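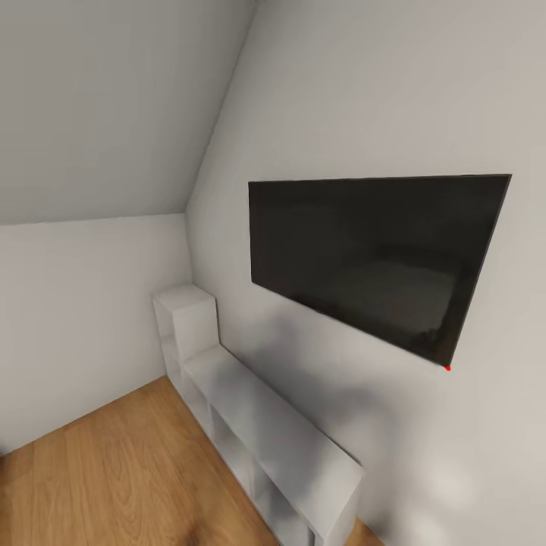
Sloping ceiling, pale grey walls, wooden floor

Subject: Re: [loft-rooms] Paint for a sloping ceiling, and how much of it?

Hello all,

Sorry to be slow with this, I meant to write on Friday and then the week ran away with me. Thank you for all the kind replies about our little room under the roof at Sturnero. I have read every one of them (some of them twice, with a pot of tea) and feel much braver than I did.

On the paint, I have more or less settled on Jollen matt in a soft grey for the slope, and something paler for the short wall at the back. The shop in Troro wanted £219 for the lot, primer and rollers included, which made me gulp a bit, but they will take back unopened tins within 20 days. My other half thinks we should simply do everything white and be finished by teatime. We shall see! 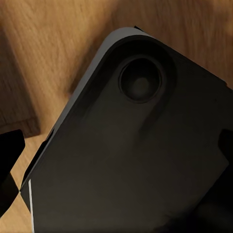
Pisharody wrote:
> Before you buy anything, do rub the old paint with a damp cloth.
> If it comes off chalky on your hand it is distemper, and new
> paint will peel away from it by next winter. Ours did, the whole
> slope, in great curling sheets. Wash it right back first.

Well, I went straight up with a cloth after reading that, and I am sorry to say my hand came away as white as a baker's. So it is washing for us, bucket after bucket, and I would be very glad to hear whether people use plain warm water or put a drop of something in it. I have also been told to do it in strips from the top down, so the drips don't streak the bit you have just cleaned – does that sound right?
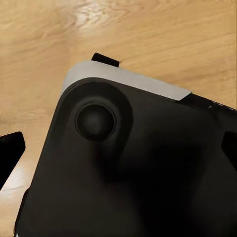
The other thing is the heat up there. We were quoted £1000 to have the slope insulated from inside, and £195 on top for skimming the plaster afterwards. If we are going to do that at all it had better come before the paint, and we would lose a little headroom, which is precious. Has anyone done it and been pleased come June?

Warm wishes to you all, and thank you again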